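Section 4: Setting Up the Small Table for Cooking and Wash-Up

I wrote this part of the Cleltham kitchen guide after setting up my own little square table more times than I'd like to admit. It covers a light wood table with a planked top, the kind where the boards all run one way. If yours has a solid top you can skip step 2 and go straight on.

What you need out

A small frying pan, one vegetable to start with, a sponge, and whatever you squeeze out of a tube or bottle. Leave everything else in the box for now. I know it's tempting to get the whole set out (I did, the first time) but you'll run out of table fast.

Setting up

1. Put the table where you can reach it from at least two sides. Mine stands on carpet, and I push down on each corner before I load anything. If it rocks, shift it a few inches and try again.

2. Wipe the top along the planks. Going across them just drops crumbs in the grooves — then you're digging them out with a toothpick.

3. Set the pan down first, toward the back and a bit left of the middle. Turn the handle so it points in over the table. Uchenna Okafor, who tested this section for me, likes the handle straight out to the side, and that's fine too if there's no one walking past.

Caution: never leave a handle sticking out over the edge. Hot or cold, same rule.

4. Lay your vegetable near the end of the handle. I use a carrot, and I like it at a slant so I can grab the thick end without thinking.

5. The sponge goes in a front corner, flat. It doesn't need a dish while it's dry. Once you've used it, stand it on a saucer or the wood will stain.

6. Lay the tube or bottle on its side at the front right, well away from the sponge. Check the cap is closed first!

Note: read the label before you put a tube on the table. Eluned Penry once mixed up dish soap and salad dressing in her kitchen, and she still hears about it from me.

7. Step back and look over the layout. Pan at the back, carrot by the handle, sponge and tube in opposite front corners.

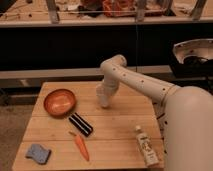

Putting things away

1. Start with the carrot. It goes back in the fridge, or in the pot if dinner's on.

2. Let the pan cool completely, then wash it with the soft side of the sponge. Please don't scrub the inside with anything rough.

3. Squeeze out the sponge and leave it somewhere airy overnight.

4. Wipe the table along the planks again and dry it with a towel. I oil mine every May, and the boards have held up well so far.

Last updated 19 Sep 2019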